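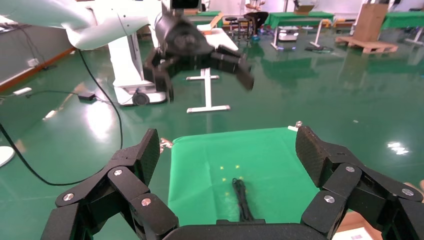 Green Detura floor cloth with clips at two corners and a coiled black cable. Photo: Zeseck

FOR IMMEDIATE RELEASE
2 January 2019

Zeseck presents Detura, a floor cloth for sorting cables and small parts

Zeseck, the maker of textile goods for workshops and storage rooms, has today started the sale of Detura, a bright green cloth which is laid on the floor when cables, adapters and other small items have to be sorted, checked or packed. The cloth is sold together with a set of small metal clips for the corners.

Many people who work with cables do a part of this work on the floor. The table is often too short for a long cable, or it is already full with other things. On the floor there is space, but a black cable is easily stepped on, and a small screw that rolls away can take a long time to find. With Detura the user gets a place that is clearly marked, where the items can stay until the work is finished.

"We have asked our customers how they sort their cables, and most of them told us that they kneel on the floor and make piles," says Troels Laxdal, product manager at Zeseck. "Then two piles become one pile, and they must begin again. We wanted to make a simple thing for this, which you can fold and put on a shelf afterwards."

The color was chosen after a trial period which started in August in the workshop of Þorgeirsson, a company that rents out lighting and sound equipment. The workers there tried cloths in gray, blue and green. Black cables were easy to see on all of them except the gray one, and the bright green was preferred because also the small metal parts were found quickly on it. It has to be said that some of the workers have a green floor at home in the garage and would have liked the blue one better. Zeseck is looking at the possibility to offer a blue cloth at a later time.

The cloth is soft and does not need to be stretched. It may lie with some folds at the edges, this does not disturb the work. The clips are put on the corners, where they give a little weight to the fabric and make it easier to see where the cloth ends. Users who move the cloth often can let the clips stay on when they fold it.

How to use the cloth for cables

Lay the cloth flat on a clean and dry floor and put a clip on each corner that you wish to hold. Place the cables which are not yet sorted outside the cloth, at the left or the right side. Take one cable at a time, look at both ends, and coil it in a long and narrow bundle. A narrow bundle takes less place in a drawer than a round one, and it is easier to put a label on it. Only the cables that have been checked are laid on the cloth. When the cloth is full, carry the bundles to the drawer or the box where they belong and continue with the rest.

For cables longer than the cloth, Zeseck recommends to lay the whole cable out on the floor in a wide curve first, so that twists can be taken out before it is coiled.

Sizes and care

Detura is available in 3 sizes: small, medium and large. The small size is meant for one person who sorts chargers and adapters at home. The large size gives space for two persons, one at each side. All sizes can be washed in the machine with mild soap. Please take off the clips before washing and let the cloth dry hanging. It should not be used under hot tools, and it is not made for protecting the floor against paint or oil.

The first production is 1,000 pieces. They are sold through the distributor Biteck, which has the cloth in stock from today, and directly from Zeseck. Each package contains the cloth, a set of clips and a printed sheet with instructions. Extra clips are sold in bags of 8.

Schools and training workshops that wish to order more than one size together can ask Biteck for a mixed package. Samples of the fabric are sent without cost to resellers and to the trade press.

"It is a piece of cloth, and we do not want to make it bigger than it is," says Troels Laxdal. "But I have one in my own storage room, and I have now labels on all my cables. My family was surprised."

About Zeseck

Zeseck develops and sells textile products for workshops, storage rooms and the home. The assortment includes tool rolls, shelf covers, drawer liners and bags for cables.

Press contact

Troels Laxdal, product manager, Zeseck
Pictures in high resolution and fabric samples can be ordered from the press contact.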